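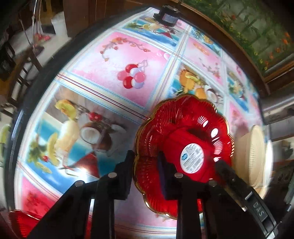
Can a machine clear the table yet?
Speaker notes, Reiko Kuroda
Evening session, 30 minutes with questions

Opening

Thank the hosts. Say who I am: I spent the first half of my working life in kitchens and the second half testing machines that are supposed to work in them.

The question on the program is whether machines can do household and shop-floor chores yet. My answer is some of them, slowly, in places set up to suit the machine. Say this early so people can stop waiting for it.

Ask for a show of hands. Who owns a robot vacuum? Who picks things up off the floor before it runs? Leave a pause after the second one.

Part 1. What already works

Dishwashers and washing machines. We forget they are machines that do chores. They work because we do the hard part, the loading and the sorting, and then shut the door.

On the shop floor it is the same story. Berkay Eren runs the packing line at Gremia. He has a machine there that moves the same carton from the same spot all day, and he is happy with it. When the carton supplier changed the flap size in November, the line stopped for 2 shifts. A new hire would have noticed the flap and carried on.

Point to make: the machine is good at the motion. The trouble starts when the thing being moved is different from the last one.

Part 2. The dish problem

Go slower here. This is the main part.

Take a glass plate with a fluted edge. A person picks it up while talking to somebody else. For a machine there are several separate jobs in that.

Finding the edge. Shiny glass throws reflections onto whatever is under it. If the table cover is glossy and printed, the camera has patterns, highlights and the real plate all mixed together.

Getting under it. A plate lying flat gives two fingers very little to hold. People slide it to the table edge or tip up one side with a fingertip. We do it without thinking, so we are bad at explaining it.

Holding it. Ribs and scallops mean the pads touch in a few places only. Squeeze too little and it turns in the grip. Squeeze too much and you have a broken plate.

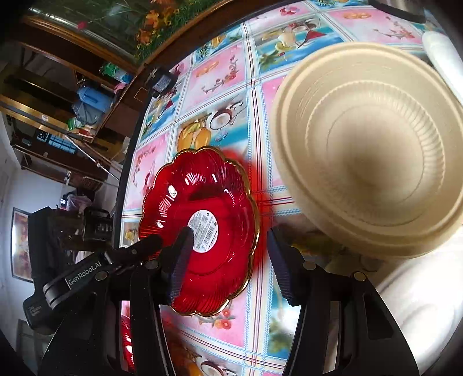 Putting it down. Most demos end at the pickup, and setting a plate down is harder. The machine has to know when the rim has met the table and let go without a knock. At Britine we logged 1,000 pickups and put-downs with plates and bowls, and we spent more time arguing over the put-downs.

Mention stickers. A new plate still has its label on, and a program trained on bare plates may treat that white circle as something else. Somebody also has to peel it off, which is a chore of its own. I have not seen a machine do that well – I would like to.

Part 3. How they learn

Keep this short. One way to teach a machine is to have a person do the chore with a gripper in hand and a camera on it, and record that. The machine then has examples from real tables with real clutter.

The good side is that homes are messy and the recordings are too. The weak side is that a person holding a gripper is still using a person's judgment. The recording has the movement in it. It does not always have the reason.

Skip the Azimi story if we are past the halfway mark.

Part 4. What I would buy today

For a shop: a machine for one item, one size, one place. Ask the seller to run it with your goods, on your bench, under your lights. Mudero let us do this and it saved us a bad purchase.

For a home: the vacuum, yes. An arm for the table, not yet. Ask how many plates it broke last month. If the seller does not know, keep your money.

Questions I expect

Will it take jobs? Talk about Berkay's line. Same number of people, different work, more time spent fixing jams. Do not promise this holds everywhere.

How long until it can do my dishes? Do not give a year. Say I will believe it when it can unload a full rack of mixed glasses in a kitchen it has never been in.

Leave the contact slide up while people get their coats.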